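Kinnear bench, Tindness
December 21, 2018

Last bench day before the break. The purpose was to settle what we can put in the reply to Zellcombe, who asked in July whether the arm could take over laying out kits at the end of their packing line, and then, lower down the same email, whether it could clear a table. Jeanie Haldane wants one page with no adjectives.

I kept to the block task. It is the smallest job I can think of that has the same parts as theirs: find a loose item, pick it up, carry it to a marked area, put it down against what is already there, let go without moving anything. Coloured cubes, white table, outline in black marker. No clutter, no shiny surfaces, nothing soft. If it can't be done on this bench it can't be done on theirs.

Morning spent on the wrist camera. Exposure had drifted from whatever Dinesh set, and the white of the table was coming out grey enough that the empty-table check kept reporting something present. The old scribble that never fully rubbed out is part of the trouble. It gets segmented as an object about one time in ten, with low confidence, but the planner doesn't look at confidence at that stage. Raised the area threshold and left the mark where it is. A kitchen worktop will have worse on it.

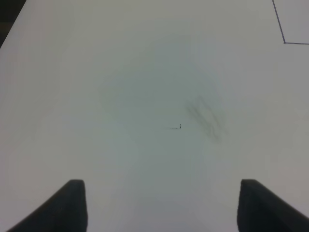 Wrist view, fingers open, nothing held. Smudge and speck near the middle, corner of the outline at upper right.

With the threshold up, the empty check behaved. I would still like a proper fix. A threshold tuned to one stain is no use to Zellcombe, whose benches have tape residue all over them.

Placing against a neighbour. The rule is that a block goes down touching the one beside it, faces flush, inside the line. The controller aims 5 mm short, closes the gap by pushing, then releases. On paper this is simple. What goes wrong is the opening of the fingers: they need room on both sides, and in an L or a square there often isn't any. So order matters, and at present the order is typed in by me. Dinesh has a sorter half written that works out which cell to fill first from the free sides. It handles the row and the L. For the full square it picks the last cell correctly and then approaches with the fingers turned the wrong way.
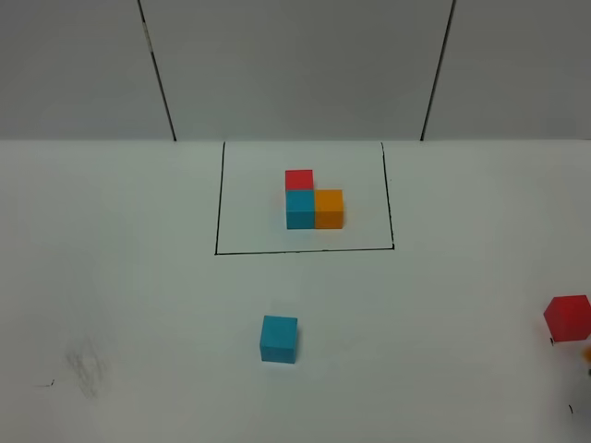
The inner corner is the part I would show a customer, if I had to show one thing. A person does it without looking, with a thumb. We need the wrist angle right to within a couple of degrees, a slow approach, and the neighbour not to slide when touched. Light blocks on a smooth top do slide. I tried a lower push force, which stops the sliding and leaves gaps. Went back to the old value.

Starting positions: still using pen ticks on the table to reset between attempts. Crude, but it means a poor pick can be compared with a good one. Bottom left corner of the block goes to the tick, rotation by eye. Jeanie pointed out that a household does not come with ticks. Agreed, and we should run a set with blocks dropped anywhere before claiming anything. I did two like that after lunch and stopped when one of them ended up against another block and the fingers came down on top of it.
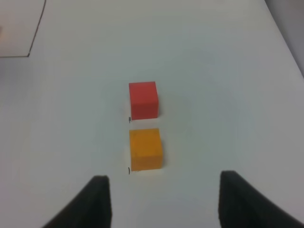 Picking with a second block behind the first is all right as long as the gap is left alone. The nearer one goes first, fingers either side, no contact with the one beyond. Turning the pair so they sit side by side is the harder case and it depends on how far the fingers have to open. Funine sell a thinner fingertip. Quote requested, not expected before the new year.

Log now stands at 362 attempts on the block task, counting the early ones with the old pads. I haven't split them by pad type. Needs doing before any success rate goes in the letter — mixing them would flatter nobody and mean nothing.

Draft wording for Zellcombe, for Jeanie to cut:

Kit layout, rigid parts of one size, fixed starting places, clean bench: worth a trial, with a person present to reset it. Slower than a packer.

Kit layout, mixed parts from a bin: no.

Clearing a table: no. Each plate, cup and cloth is its own grasping problem, and we have not solved the cube.

Dinesh thinks the last line is too harsh and that cups with handles would be manageable. He may be right about cups. I have left it in for now.

To do:
Split log by pads.
Finger rotation in the sorter, last cell of the square (Dinesh).
Random-start set, with a minimum gap and then without.
Redraw the outline with a ruler. The left side leans, and the fit to it is done assuming straight edges and square corners.
Buy a new marker. Fine tip.

Arm parked and air off at the wall. Camera calibration saved under today's date, old one kept alongside.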